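Drasside Adult Learning
Household Claims and How to Doubt Them
Handout 4: Laundry, Bedding and the Price of Clean
Course leader: Kiri Tamihana

Read this before the session. Bring one label from a cleaning product you pay for yourself.

1. Where the advice comes from

Most of what we believe about washing cloth was told to us by someone with a product to sell. That doesn't make it false. It does mean we should ask what was measured, on what kind of fabric, and against what. "Up to twice as clean" is a sentence with no floor. A result of no difference at all would fit inside it.

Last week we looked at the Treloar leaflet, which says its powder was "tested on 3,000 loads." I asked the class what the tests found and there was a long silence, as the leaflet never gets to that part. A big number of trials tells you that someone was busy. Please write down, for any such claim, the outcome and the thing it was compared with. If you can't find either, leave the space blank and bring the blank space to class.

2. Cloth and color

The usual rule is to sort by color. Dye does come out of some new fabrics, and dark blue is a common offender. The rule gets shaky when it is stretched to cover everything in the basket forever. Dye loss is mostly a matter of the first few washes, the type of dye and the heat of the water. An old navy shirt and an old green sheet may share a cold wash for years with no harm done.

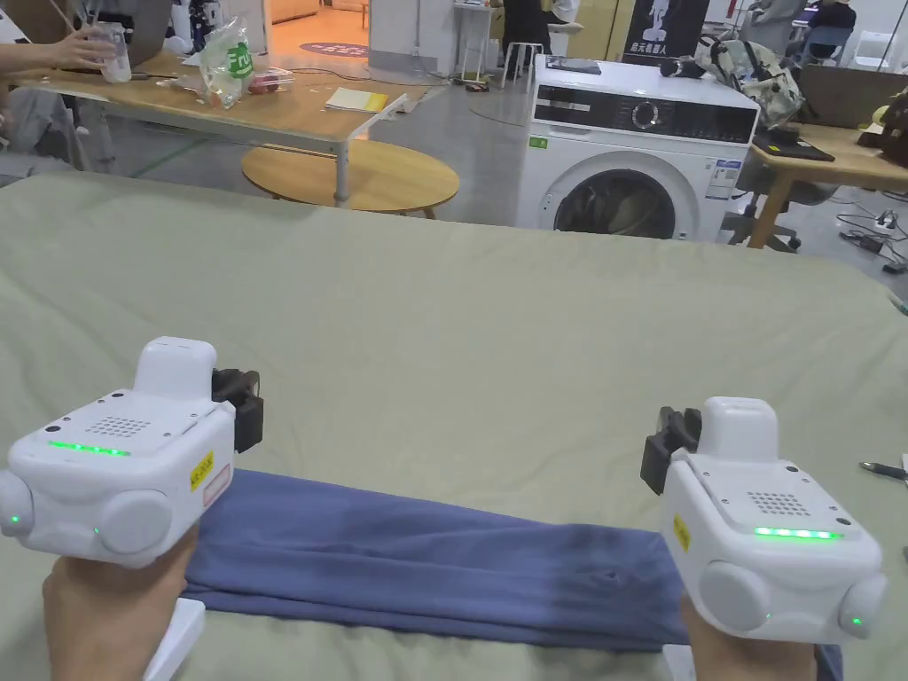
Fig. 1. Dark blue fabric on a pale green cloth.

Try the damp rag test at home. Wet a white rag, press it on an inside seam for a minute, and look at the rag. It is a crude test, and a clean rag doesn't promise anything about a hot wash. Still, it tells you something about your own garment, and the back of a box can't.

3. How often to wash sheets

You will see "once a week" stated as if it had been handed down on a tablet. I went looking for the source and mostly found articles quoting other articles. Ívar Bisgaard, who taught this unit before me at Indville, kept a folder of them, and he could trace the greater part of the pile to one press release from a mattress seller.

There are good reasons to wash bedding often. Sweat, skin flakes, pets and allergies all count. People with dust mite allergy are commonly told to wash weekly in hot water, and I have no quarrel with that. What I doubt is the jump from there to one number for every adult in every climate. Someone who showers at night and sleeps alone in a cold room is in a different position from someone who shares with two dogs.

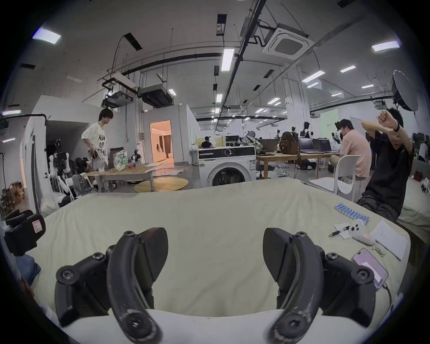 The scare figures deserve the same treatment. A count of bacteria per square inch sounds awful until you ask which bacteria, and how many live on the hand you're holding the article with. Comparing a pillowcase to a toilet seat is a favorite trick. Toilet seats get wiped down fairly often and make poor homes for germs, so nearly anything will look bad beside one.

4. The Fedham survey

In March the Fedham paper ran the headline "Most people lie about laundry." The survey behind it had 154 replies, gathered through a link on a detergent coupon page. Work through these in pairs:

Who would be on that page in the first place?
How would the survey know that a person was lying?
Would 300 replies from the same link have fixed the problem?

My own answer to the last one is no. More of the same crowd gives you a firmer picture of that crowd.

5. For next time

Pick a rule you follow when doing laundry and try to find where it started. Allow yourself an hour. Give the oldest source you reached, and say whether it reports a test or repeats someone else. Half a page is plenty. "I couldn't find one" is a fair result if you list where you looked.

Fabric softener is next, so expect arguments. Towels will have to wait until the session after.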